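Diaspora association asks council to withdraw invitation to former governor

2021-02-28

The Zenstead Association of Exiled Families has written to Langlois Town Council asking it to withdraw the invitation sent to the former governor of Wovberg province to speak at its civic dinner in August.

The letter was signed by 19 community groups and delivered to the council offices by the association's chair, Araceli Cárdenas.

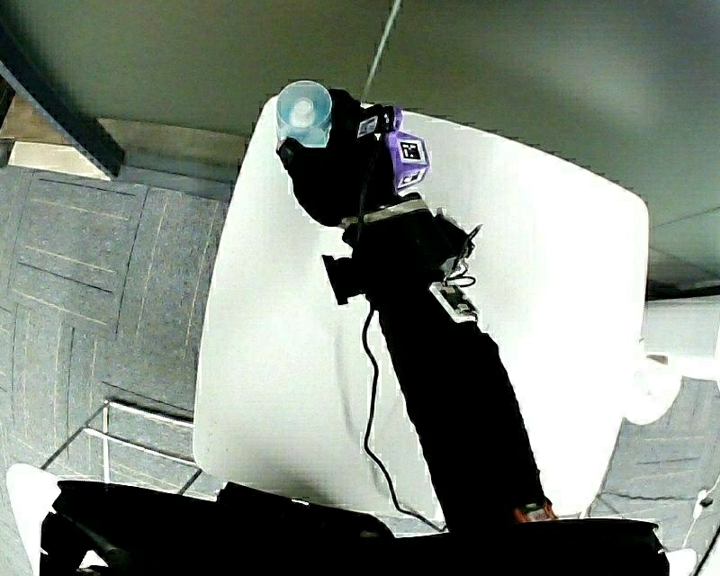
A light-blue cup held at the end of a white table.

The former governor was in office when families were removed from the Groltico valley. He has since said in public that they left of their own accord. About 20 of those families now live in Langlois.

"We are asking the council to read what he has said and to think about who will be sitting in the room," said Ms Cárdenas. 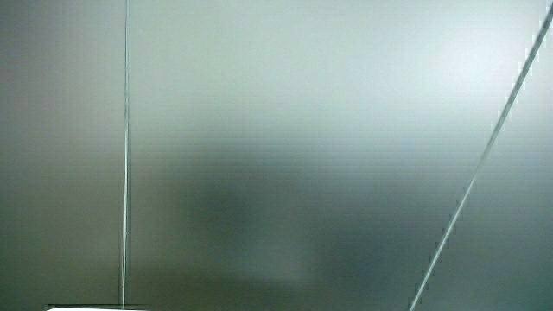
The association has also asked for a meeting with the council leader – it has put forward Jawad Gilani and Melur Tjoa to attend – and for a copy of the rules on how guest speakers are chosen. A first request, sent by email 12 days ago, has not been answered.

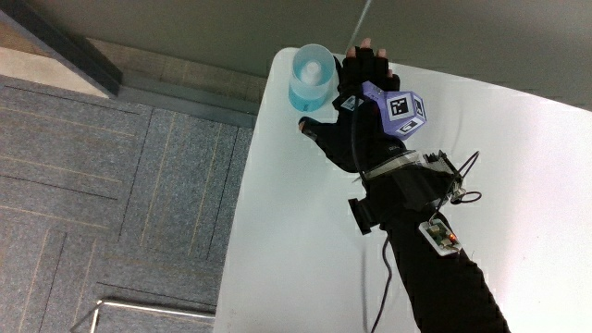 If the invitation stands, the signatory groups will not take up their seats at the dinner. They will hold a separate evening of readings in the town, open to all residents.

Press contact: Pei-shan Tang, Zenstead Association of Exiled Families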